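February, half past nine at night, feet up, washing-up not done.

Went over to Floden to look at the robots. I have been putting it off since before Christmas, when my brother-in-law said over the sprouts that there would be no people in the stockroom within a year, and looked at me as he said it with what I think was meant to be pity. I have run the stockroom at Rajput's for longer than he has held any opinion, so I thought I should see the competition.

The bus from Gramenport took the long way round by the docks and I got off a stop early out of nerves. Proltance is on the upper floor of a building I used to know as a carpet showroom. There is a buzzer you have to hold down, and then a second door that doesn't look like a door. I had pictured something like an operating theatre. There was a bicycle in the corridor and a mug tree.

Deepak Tyagi met me. He wrote to the shop in the autumn asking if anyone who did the work for a living would come and tell them where they were going wrong, and I was the only one who wrote back. He is younger than his emails. He gave me tea, good strong tea, and asked what I spent most of my day doing. I said picking things up and putting them somewhere else. He wrote it down.

I had brought my list. Unpack a mixed box. Put the heavy things at the bottom and the crisps on top. Face up the shelves. Spot the bottle that's leaking before it gets on everything else. Fold the box flat and put it where the boxes go. I thought it a modest list. Deepak read it through twice and said they might be able to make a start on parts of the first one.

What they do have is a table with a pair of arms over it and a good deal of what I would call the contents of somebody's bag after a long train journey. Water bottle, sweets, a microphone stand. I had expected proper test objects, cubes and so on, but Deepak says cubes are for showing off and it's bags and bottles that find you out. I was pleased with that, as it has been my own experience. Anybody can stack tins.

I asked why everything had to be done with both arms and he said it didn't, but that passing a thing from one hand to the other is a skill on its own. I had never thought of it as one. I tried it with my glasses case on the bus home, left to right and back, and it is rather clever when you watch yourself. One hand doesn't let go until it knows the other has hold. How it knows I couldn't tell you. A woman across the aisle moved her shopping.

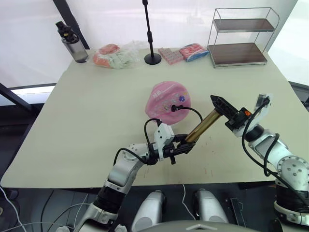
Deepak's view is that people judge these things by the wrong chores. Everyone wants to know if it can iron. He would rather they asked whether it can hold something upright while something else happens, since half of housework is that. Holding the dustpan still. Holding the jar while you fight the lid. Holding the baby, I said, and he said no, nobody was asking for that one, and looked worried in case I was.

He talked about pace as well. I told him I can get through 22 mixed boxes in a morning if the delivery turns up when it says, and fewer if the van driver wants to talk about his knee. He went a bit quiet and then said that speed was something they would come to. I have used the same phrase to the area manager.

I wasn't going to be smug in here but I may as well be, it's my diary. I watched for the best part of an hour and I did not see anything I'd have hired. On the other hand I didn't see anything I'd have sacked. It puts me in mind of the lad we had two summers ago who would stand in front of a carton for so long I thought he was praying, and then lift it exactly right. He was never quick. He is a physiotherapist now.

What surprised me was how much I wanted it to manage. I found I was leaning. When an arm came down near a thing I was going left a bit, left a bit, under my breath, as though I were back on the pier with a pocket of ten pences. Deepak said all the visitors lean. He said his mother shouted.

They let you have a go at telling it what to try next, so of course I asked about soft things. Soft things are the curse of my life. Bread, obviously, and peaches, and those multipacks of kitchen roll where the wrapping gives way as soon as you take hold. Then in spring we get the seaside stock, all the buckets and inflatables and play balls, and you can't stack a play ball. I have tried. You put one on a shelf and it's a matter of waiting. Last year a net of them split by the freezers and Mr Rajput himself came down and stood there with one under each arm like a man who has been asked to choose.

So we discussed grip. A person's fingers go on gently and then a bit less gently until the thing stops slipping, and you don't think about it at all, you think about lunch. With two flat fingers you have to decide beforehand how hard is hard enough. Too little and it's off across the lino. Too much and you've got a customer complaint.
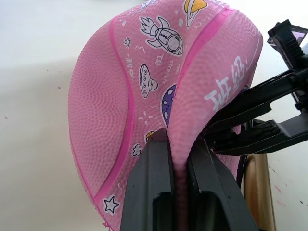 I told him that in the shop we'd call that firm handling and pay for the damages. He said too much was a better place to start from, as you can always teach a thing to ease off. I'm not sure that's true of people. It certainly wasn't true of my old supervisor, who closed a till drawer on her own thumb and blamed the till.

Then he asked me to show him how I'd lift a ball one-handed if it was too big to get my hand round, and I couldn't say. I had to do it. I sort of get underneath and let it sit. He had me do it again and then again slower, and by the third time I'd forgotten how and had to use both hands. I don't think I will ever pick one up naturally again. If the seaside stock is late on the shelves this year I shall send the bill to Floden.

Had a look at the noticeboard on the way to the loo. Somebody has pinned up a tally under the heading TOWELS, and the last figure is 1735. I asked if that was towels folded. It's attempts. I asked how many had been good and Deepak said it depended what you meant by folded, and I thought, you should marry my sister, you'd get on. She has sent me back to the airing cupboard more than once for a towel that was only, in her words, bent.

He doesn't oversell it, I'll give him that. I asked him straight out when I could have one at home and he asked what my home was like. I said stairs, a cat, a kitchen you have to go into sideways. He said a long time. I asked about the stockroom and he said sooner, if the stockroom was tidy. Then he wanted to know if it was tidy. I said it was tidy to those who know it.

And there's the trouble, as far as I can see. To get the machine in you'd have to clear the floor, widen the aisle, put the labels all facing one way and stop the delivery people leaving cages across the fire door. If somebody did all that for me I'd be finished by eleven. I did say so. He wrote that down as well.

They'd like almost 200 different items to practise with before the summer and he wondered if Rajput's would lend some damaged stock. I said we had plenty and could name the shelf. Dented tins, the single wellingtons, the shampoo that came in with no caps. I'll ask in the morning. They offered to pay £100 towards my time today, and I said no and then on the stairs thought better of it, but by then the door had locked behind me and it would have meant the buzzer.

Missed the quick bus. Stood in the shelter with a man eating chips who asked if I'd been anywhere nice, so I told him I'd been to see some robots, and he asked could they do gutters. I said I didn't think so. He said well then.

Rang the brother-in-law when I got in. Told him I thought I was safe until my pension, going by what I'd seen, though I wouldn't like to promise anything to whoever comes after me. He said he'd read an article. I let him tell me about it while I looked at the sink. There's the porridge pan in there from this morning, which will want soaking, and the good knife at the bottom somewhere under the plates, and a wine glass leaning on the colander. I thought about two flat fingers going in after that lot.

Must remember: ask about the wellingtons. Cat tablets. Take Deepak a proper list, with the heights of the shelves on it - he wanted those in centimetres and I only know them as knee, elbow and get the steps.

Pan's in soak. Going up.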